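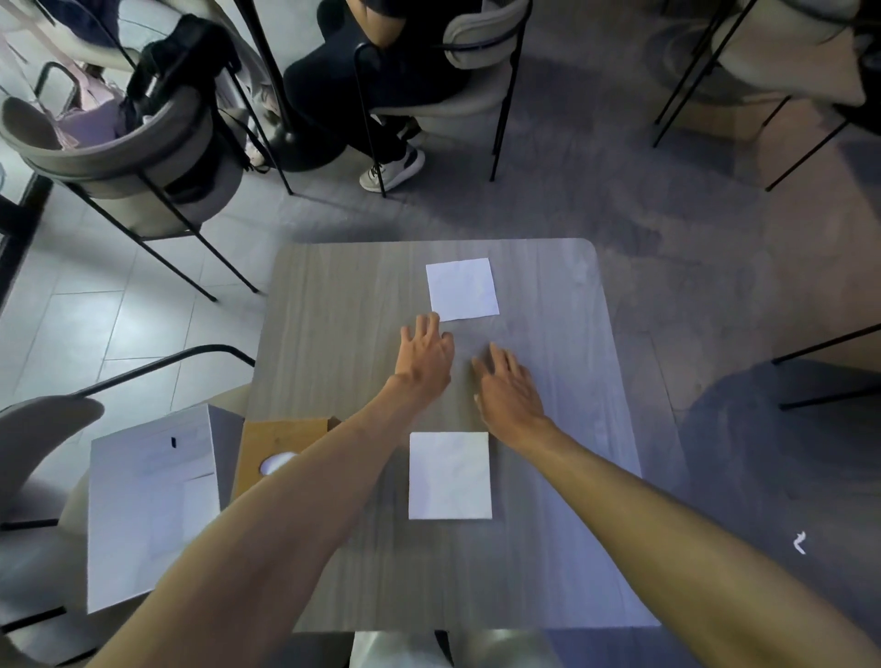
スライド1 卓上での両手作業(頭部視点)。正方形の白い紙2枚を天板に置いた状態

発表者用原稿
双腕作業支援キット「Covska」導入評価について
2020年5月1日
発表:ロエル・スミッツ(Roel Smits)
質疑対応:テグウェン・ワトキンス(Tegwen Watkins)

スライド1 冒頭挨拶
本日はお時間をいただき、誠にありがとうございます。プラルタウ(Plaltau)評価室のスミッツでございます。これより、ダトフ社(Datov)が提供する双腕作業支援キット「Covska」につきまして、当室で実施した評価の結果をご報告申し上げます。
表示しておりますのは、卓上作業を作業者の頭の高さから見下ろした視点です。左手は指先を天板に付け、右手は手のひらを下に向けて卓面の上にあります。奥の紙は机の辺に対してわずかに傾き、手前の紙は机とほぼ平行です。この傾きの差は、後ほど位置合わせの項で再度取り上げます。
(ここで一呼吸置き、聴衆がスライドを確認する時間を取る)

スライド2 評価の目的
当室では、薄く柔らかい対象物を双腕機で扱う工程の自動化を検討しております。紙、不織布、包装用の薄葉などがこれに該当します。従来のティーチング方式では、動作点を一つずつ登録する必要があり、対象物の形が変わるたびに再登録が発生しておりました。
Covskaは、人の両手の動作を頭部視点の映像として取り込み、双腕機の動作候補に変換する製品です。今回の評価では、現場の担当者が専門的なプログラミングを行わずに運用できるかどうかを主たる論点といたしました。

スライド3 製品の構成
構成品は、頭部装着型の撮影ユニット、変換用ソフトウェア、双腕機との接続モジュールの三点です。設置に専用の作業台は必要ありません。ダトフ社の仕様書では、天板の材質について特段の指定はなく、対象物と天板の明度差を確保することのみが推奨されております。
スライド1の天板は淡い灰色の木目調で、その上に白い紙を置いております。明度差としては小さい部類に入り、対象物の輪郭を検出するうえで厳しい条件に当たります。

スライド4 評価の方法
評価期間は28日間、作業者は11名です。取得した動作記録は2438件となりました。課題は、紙を押さえる、ずらす、持ち上げる、向きをそろえる、といった基本動作を中心に構成しております。
また、比較対象として、エドワーズ方式(Edwards)による従来の点登録を同じ課題で実施いたしました。
(件数について質問があった場合は、配付資料の付表を参照いただくよう案内する)

スライド5 結果
第一に、準備時間です。点登録に比べ、課題の切り替えに要する時間は明らかに短縮されました。作業者からも、手本を示すだけで済む点を評価する意見が多く寄せられております。
第二に、位置合わせの精度です。対象物が机と平行に置かれている場合、変換後の動作は安定しておりました。一方、対象物が傾いている場合には、最大7度のずれが残る事例を確認しております。スライド1の奥の紙のような置き方は、運用上ごく普通に起こり得るものであり、補正機能の改善をダトフ社に申し入れております。
第三に、表面のしわの影響です。二枚の紙にはいずれも浅いしわが見られます。こうした表面では、紙の縁と折れ目を取り違える誤検出が散見されました。新品の紙のみで試験を行うと、この問題は見落とされるおそれがあります。
(スライド1に戻り、奥の紙のしわを指示棒で示す)

スライド6 周辺環境の影響
頭部視点の撮影では、机の周囲も視野に入ります。スライド1におきましても、卓の左手前側に白い紙袋と茶色の箱があり、周囲には椅子が見えております。Covskaには作業領域を指定する機能があり、領域外の物体は変換の対象から除外されます。評価期間中、この除外処理に起因する停止はありませんでした。
ただし、白い対象物と白い周辺物が領域の境界付近で重なる場合の挙動については、追加の確認が必要と考えております。

スライド7 費用と保守
見積額は配付資料の別紙に記載しております。保守契約は年単位で、ソフトウェアの更新を含みます。撮影ユニットの交換は契約の範囲外となりますので、ご留意ください。

スライド8 今後の予定
当室といたしましては、条件付きでの試験導入を提案いたします。条件は、傾き補正の改善版が提供されること、および誤検出時の停止手順が文書化されることの二点です。改善版の提供時期は12月と伺っており、受領後に同一の課題で再評価を行います。
以上で報告を終わります。技術的な詳細につきましては、ワトキンスよりお答えいたします。
(質疑へ移行。照明を戻す)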